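Inilska storage refit, progress report 2
Prepared by Zeyu Shi for Brenda Sowerby
2021-12-11

Work on the shelving bays is complete. The remaining item is the replacement of the open bins with woven baskets. Spending to date is 3,351, within the approved amount.

The rectangular dark brown pattern was chosen over the round one. Inspection starts with the inside: each basket is emptied, set on a light surface and checked for loose strands along the floor and walls.
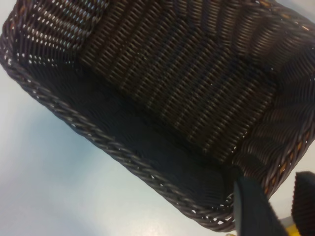 Eight baskets have been issued to the Hurkelthorpe room so far. Contents lists are being drawn up by Damian Ostrowski and will be attached to the next report.

Corners and rims are checked separately – these take most of the load when a basket is pulled off a shelf. 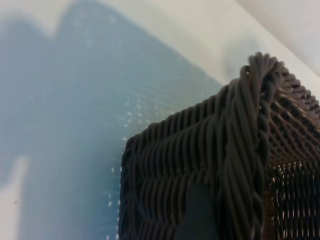 Fig. 1. Corner braid and knotted cap, with the rim running off to the right.

The weave is not equally dense on all sides. Small items such as clips and pins will therefore go in lidded boxes inside the baskets. Joar Halvorsen has asked for liners as well; a price is pending from Nygård.

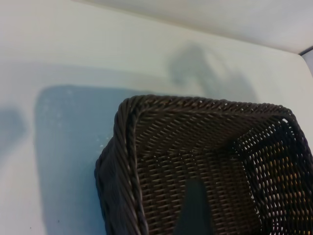
Fig. 2. Rim and interior weave. Light passes through the right-hand wall.

Outstanding: labels, liners, and roughly 900 small items still to be sorted. The sorting is planned for the second half of December.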